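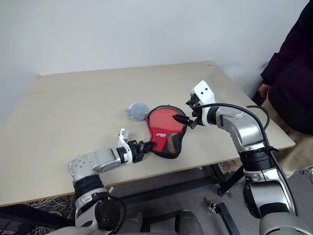 Edgate 双腕布操作:作業の記録

カテゴリ:研究紹介 / ロボット操作 / フォトギャラリー

Yoshida研究室では、形の決まらない布製品を双腕ロボットで扱う手法「Edgate」の研究を進めています。布の縁を手がかりにして左右のグリッパの把持点を決め、持ち上げずに机の上で向きと形を整えるのが基本的な考え方です。このページには、データ収集から評価までの作業を短い説明とともにまとめました。手法の詳細と評価結果の表は論文に譲り、ここでは現場の様子を中心に載せています。

対象にしたのは9種類の布製品です。タオルのような平らな四角い布は先行研究が多いため外し、縁が曲線になっているもの、素材が途中で切り替わるもの、中に厚みのあるものを選びました。

■ 把持点を決める

Edgateでは最初に縁の輪郭を抽出し、その上に左右の把持候補を並べます。左右の候補は別々に選ばず、組として点数をつけます。片側だけを見て良い点を選ぶと、引いたときに布が机の上で回ってしまうことが多かったためです。

■ 赤と黒の布製品

片方のアームが先端をつまみ、もう片方がメッシュの縁の近くに指を当てる組み合わせです。中央のパネルは光沢のある赤で、周囲が黒いメッシュになっています。対象物の中でも、縁の検出には手を焼きました。光沢面は照明の映り込みで輪郭が途切れ、メッシュの側は距離画像に穴が空きます。

■ 縁の検出

カラー画像と距離画像の輪郭を重ね、両方に出ている部分を強い縁、片方にしか出ていない部分を弱い縁として扱います。弱い縁も捨てません。メッシュの部分では弱い縁のほうが正しいことがよくあり、初期の実装で一律に除外したときは把持候補がパネル側に偏りました。

■ 柔らかい小物をそばに置く条件

対象物のすぐ近くに別の布物を置いて評価する条件も設けています。縁が接しそうな距離になると、二つの物の輪郭がつながって一つの領域として抽出されることがあります。この場合は、先に片側のグリッパで縁を軽く寄せ、輪郭の動き方を見て領域を分けます。小物のほうには触れない、というのがこの条件での決まりです。触れた試行は、整形が終わっていても失敗に数えました。

■ 遠隔操作による教示

教示データは、操作者がリーダー側のアームを動かし、作業側のアームに追従させる方式で集めました。採用した教示は2412件です。途中で布を落としたものも、そこから持ち直していれば残してあります。落としたまま終わったものは学習には使わず、失敗検出の調整に回しました。

操作者には手順を細かく指定していません。指定したのは、開始姿勢に戻ってから始めることと、片方のグリッパだけで布を引きずらないことです。それ以外の進め方は任せたため、同じ布でも先に右から触る人と左から触る人がいます。この違いは学習の妨げになると予想していましたが、把持点を組で扱うようにしてからは問題になっていません。

■ 五つの段階

一回の作業は、探索、接近、把持、整形、解放の5段階に区切っています。区切りは操作者がペダルで入れ、あとで別の担当者が記録を見て直します。把持と整形の境目は担当者によってずれが大きく、ラベルの基準を途中で改めました。現在の基準では、両方の指が布に触れ、かつ指の開きが変わらなくなった時点を整形の始まりとしています。

■ グリッパの指

指の形状はBrernmontの試作部品をもとに、研究室で削り直したものです。先端を薄くすると縁の下に入りやすくなりますが、机に強く当たったときの逃げがなくなります。何度か作り直し、現在は先端をやや厚めに戻して、接近時の速度を落とすことで対応しています。指の交換後は必ず閉じ位置を取り直します。これを忘れた日のデータは、把持力の値がすべて使えなくなりました。

■ 力の制御

低レベルの制御にはGrenivikを使っています。両方のグリッパが同じ物をつかんでいる間は、二本のアームの間に引っ張り合う力が生じます。硬い部品であれば力の変化がすぐに現れますが、布はたるみが取れるまで何も返ってきません。そこで、たるみが残っている間は位置を優先し、張りが検出されたら力を優先する切り替えを入れました。切り替えのしきい値は対象物ごとに変えず、一つの値で通しています。

■ ケーブルの取り回し

アームの外側にケーブルを這わせているため、手首を大きく回すと余長が足りなくなります。当初は動作計画の側で手首の回転を制限していましたが、制限が強すぎて、机の奥側の縁に届かない場面が出ました。余長を増やして輪を大きくとり、制限は少し緩めてあります。増やした分が手元のカメラ画像に入り込むことがあるため、学習時にはその範囲を隠しています。

■ 作業机

机の天板は明るい色のものを使っています。暗い色の縁は見つけやすい一方、白い布では輪郭が薄くなります。背景を変えれば済む話ですが、条件をそろえるため評価の間は同じ机で通しました。机の位置が動いたときは、校正をやり直してから再開します。

■ 評価の進め方

評価では、布の初期配置をあらかじめ決めた向きにそろえ、比較する手法すべてに同じ配置を与えました。比較したのは、左右の把持点を独立に選ぶ方法と、縁を使わず画像全体から直接動作を出す方法です。成否は、整形後の輪郭と目標の輪郭の重なりで判定しています。

結果として、曲線の縁を持つ対象物ではEdgateが両方の比較手法を上回りました。差が小さかったのは厚みのある対象物です。こちらは縁をつまんでも中身が動かず、表面の布だけがずれる失敗が残っています。直接動作を出す方法は、学習に使った配置に近いときはよく動き、向きが変わると左右の手が同じ側に寄る傾向がありました。

■ うまくいかない例

代表的な失敗は二つあります。一つは、布の一部が重なって二枚になっているのに、上の一枚だけをつかむ場合です。もう一つは、解放のときに布が片方の指に引っかかり、整えた形が崩れる場合です。後者は指を開いてから真上に上げず、縁と反対の方向へ少し逃がすと減りました。前者には今のところ有効な対策がありません。

■ 今後の作業

1月から、整形のあとに裏返す動作を加えたデータを集めています。裏返しでは縁の一部が必ず隠れるため、見えている縁だけで把持点を決める今の方法がそのまま使えるかどうかを確かめているところです。教示データの公開は、ラベルの修正が済んだ対象物から順に行います。

コメント

双腕勉強中
把持点を組で評価するところが参考になりました。候補の数が増えると組み合わせも増えますが、どこかで間引いていますか。

 研究室より
 縁に沿った間隔で間引いています。近すぎる点どうしの組も最初に外します。

通りすがり
メッシュ素材の距離画像の穴にはうちも困っています。弱い縁を残すやり方は試していなかったので、今度やってみます。

縫製関係
現場では裏返しの工程がいちばん多いので、続報を待っています。滑りやすい裏地もぜひ対象に入れてください。

M2
ペダルで段階を区切るとき、操作者の負担は増えませんか。両手がふさがっている状態で足も使うのは慣れが要りそうです。

 研究室より
 最初は押し忘れがかなり出ました。いまは押し忘れても止めずに続け、後の確認で補っています。

お問い合わせ | 写真の転載について | © Yoshida研究室 | ページの先頭へ戻る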